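Larkard Shoe Cream, Black - 44 ml jar
Care products > Leather > Creams and polish 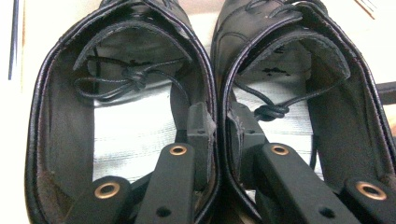 Palesa Hlongwane: Used this on my work pair before a wedding, two thin coats, buffed after the second one. Color came back fine on the toes. Scratch on the heel still shows but less. Would buy again, wish the jar was bigger.

Pigmented cream for smooth black leather. Shoes, boots, belts, bag straps. Not for suede, nubuck or patent. Not for vinyl either, it sits on top and smears.

What's in it: beeswax, carnauba, black pigment, a bit of turpentine. Smells for an hour or so, open a window.

How to use
Brush off dirt. Laces out if you can be bothered, the tongue gets missed otherwise. Small dab on a cloth, work in circles. Leave 5 minutes. Brush hard. Second coat only if the leather still looks gray. Less is more here - most complaints we get are people putting on way to much.

Keep it off the lining. It won't come out of fabric and it will come off on socks.

For a real shine finish with the hard wax (sold seperately). The cream alone gives a soft gloss, no mirror.

New formula since January. Old jars had the red lid, same shade, slightly thinner. Still have a few of the old ones in the Pliltgate store, ask at the counter, they're marked down.

Sizes
44 ml jar - in stock
Tube with sponge top - back in soon
Trade tub - order only, Lerkulport warehouse, pickup or freight

Goes with
Mladenović horsehair brush, large
Mladenović welt brush, the little one
Cotton cloths, pack of 25
Cedar shoe trees, all sizes except the very smallest

Questions we get

Brown shoes? No. Get the neutral or the dark brown.

How long does a jar last? Depends how many pairs. One pair, once a week, most of a year.

Dried out and cracked in the jar? Lid was loose. Still works, warm it a little in your hands first. If it arrived like that send it back.

Can it go on the sole edge? Yes but the edge dressing does a better job.

Shipping
Orders in before noon go out same day, not weekends. Jars travel by road only - solvent, so no air mail. Sorry to the islands.

Returns
Unopened, with the receipt. Opened jars only if faulty. Mail the returns desk first, attention Anathi Hendricks, and put the order number in the subject line.

Price and stock checked 16/08/2019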